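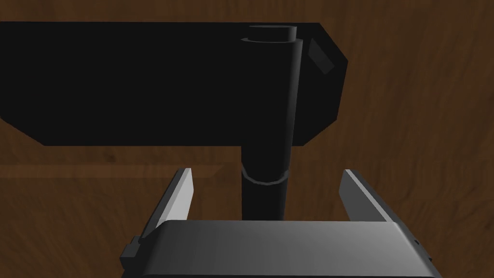 Docs > Vurent Planner > Set-up > 4. Simulated wrist view
Filed under: Simulation and perception

4. Checking the wrist view before your first plan

Vurent Planner can run a whole grasp in simulation before you send anything to a real arm, and the wrist view is the best place to start. It renders the world from behind the gripper, so you see what the planner has to work with. In the Tusel test world, that means a black slab and post against brown wood grain, with the fingers wide open and the post standing in the gap between them. The post sits slightly right of centre, and that is a lovely case for trying out the centring step below!

4.1 Load the world

1. Open the Worlds panel and choose Tusel.
2. Set the random seed to 117. Any seed will do later on, but the values in this section assume this one.
3. Press Render. Wait for the status light to turn green.

Note: The first render builds the shader cache and can feel slow. Later ones are much quicker.

4.2 Set up the post detector

1. In Perception, switch on Edge Finder.
2. Set the image width to 384.
3. Lower the contrast threshold to 40. Dark objects give the detector very little to hold on to – often just a thin highlight down one side or the faint rim of a collar.
4. Press Detect. A green outline should follow both sides of the post.

If the outline jumps to the wood grain, raise the threshold a little at a time and detect again. Oluf Oddsson's grain filter (Perception > Filters) is brilliant at this and well worth trying.

4.3 Centre and plan

1. Tick Centre Before Close. The planner will add a small sideways move to even up the gap.
2. Choose a grasp height below the collar.
3. Press Plan, then Preview, and step through the path slowly.

CAUTION: Preview checks the fingers and the gripper body. It does not check cables or anything you have bolted on yourself. Add those as collision shapes first.

CAUTION: Do not copy a simulated threshold straight to a real camera. Run the lighting check in section 6.

4.4 If planning fails

Error 167 means the fingers would touch the slab on the way in. Lower the grasp height and plan again. For anything else, save the log and post it on the Uketik board, where Renata Urbańczyk looks after the planner threads.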